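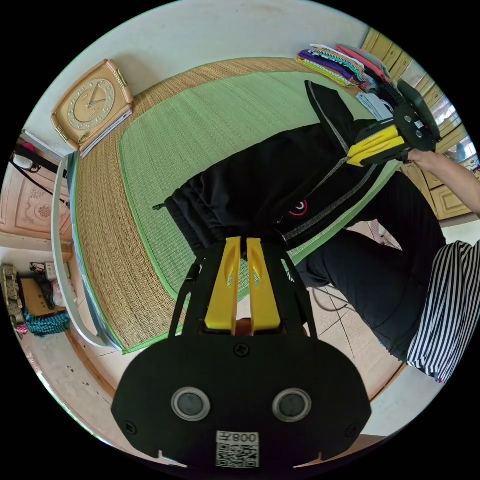
Radek Vrabec asked first, before we had our coats off, whether the embryos left in the freezers have anybody to speak for them. Our guide at the Brukitz clinic answered him politely – she said the parents decide, and the clinic waits for their letter.

Our parish group went there in December for the open afternoon. We saw the waiting room, a small lecture hall and, through glass, the storage room with three tanks. I had expected to feel angry. Mostly I felt sad, and I prayed quietly in the corridor.

Later Father came with us for tea and we talked about adoption of embryos, where the Church has not given a final answer. Some of us found this hard to accept.

Tags: Life Issues, Parish Visits

Recent posts
Advent talks in Lalico
Uzma Baloch on faith and nursing
What the bishops wrote about hospice care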